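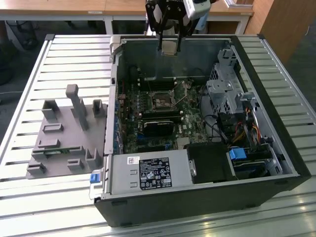 Desktop teardown for parts recovery: order of work and handling of the socket
Speaker notes, Drekwood refurbishing workshop, Monday, January 30, 2012

Slide 1. Scope

Twenty-five minutes plus questions. Audience has opened a case before. Skip the tool list unless asked.

The talk covers one type of machine: a Dell tower in a black case. Office leases, mostly. Drekwood took in 1,357 towers over the last contract period and 1,154 of them went through full disassembly. The rest were resold whole and are not part of this talk.

State early: the target is a board that can be resold with its socket intact. Scrap recovery is a different process with different rules.

Slide 2. Position on the bench

Tower on its side, open side up. Side panel off and stored flat, away from the work. Motherboard is now horizontal and small parts that drop stay on the board where they can be found.

The slatted bench has one drawback. Screws go down the gaps. Put a tray next to the case before the first screw comes out. Votico magnetic trays are adequate. The deep ones are not, they get knocked over.

Power cord out, then hold the power button for a few seconds. Wrist strap on bare metal of the case.

Slide 3. What is where

Give them a minute to orient before going on. Use the pointer.

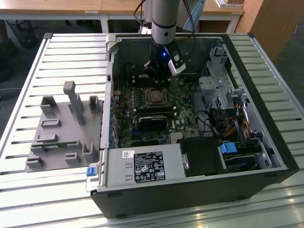
Case on its side: supply along the bottom edge, drive cage at right, socket near the center of the board.

Points to make:

Memory slots run just above the socket. The expansion card is in a slot below it. Rear connectors are in a line down the left edge.

Drive cage is perforated metal. The power wires run down beside it, and the black data cables curve through the space between cage and board. Most of the snagging happens in that space.

The power supply label faces up in this position. Read the ratings and log them now. Once the supply is in the bin with the others it will be label side down.

The blue plastic at lower right belongs to the drive area. Release by hand. If it resists, stop and look for a cable still attached.

Slide 4. Order of removal

1. Data cables. Pull on the connector body.
2. Board power connectors. Press the latch fully before lifting.
3. Expansion card. Rear bracket first, then the slot catch, then straight up.
4. Memory. Both end latches, into antistatic sleeves, one module per sleeve.
5. Drives.
6. Processor.
7. Board.
8. Supply.

Someone will ask why the processor comes before the board. Answer: the case holds the board still, and the lever needs a firm push. On a loose board the left hand ends up steadying it by the capacitors.

Time for the whole list was 27 minutes per unit in January, with new staff included.

Slide 5. The socket

Slow down for this one. It is the reason for the talk.

On this type the contacts are in the socket and the underside of the processor has flat pads. A bent contact usually means the board is downgraded. Sequence: lever out from under its catch, lever up, load plate open, processor lifted level by its edges. Level matters. With the chip tilted, one edge stays down among the contacts while the other is clear, and any sideways movement at that moment drags across them.

Point out the gold contacts showing in the dark recess above the heat spreader, and how little clearance there is at the edges. Also the fuzzy residue by the socket and along the lower right edge of the processor. Debris near an open socket gets picked off with tweezers, moving outward. Do not blow on it. Do not use the canned air at close range.

The bracket screws at the tabs can be checked with a driver, but the shaft should stay outside the opening at all times.

Socket cover goes on as soon as the processor is out. We buy Juko covers in bags. Processor goes in a Sin clamshell tray, pads down, notches matched to the tray.

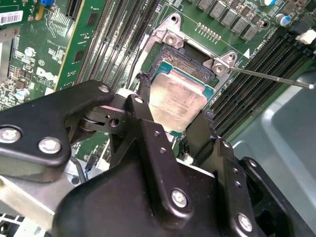
Slide 6. Grading

Grade A: all contacts in line under the loupe, no residue, cover fitted.
Grade B: residue at the edge of the socket only, contacts in line.
Grade C: any contact out of line. No straightening at the bench.

Limit is 4 boards per carrier, upright, in sleeves. Stacked flat, the lever on the lower board marks the one above it.

Slide 7. Questions

Expected: thermal compound (wipe the heat spreader after removal, lint-free cloth, small amount of isopropyl). Expected: reuse of data cables (yes, if the latch is present). Questions on drive wiping go to the next session.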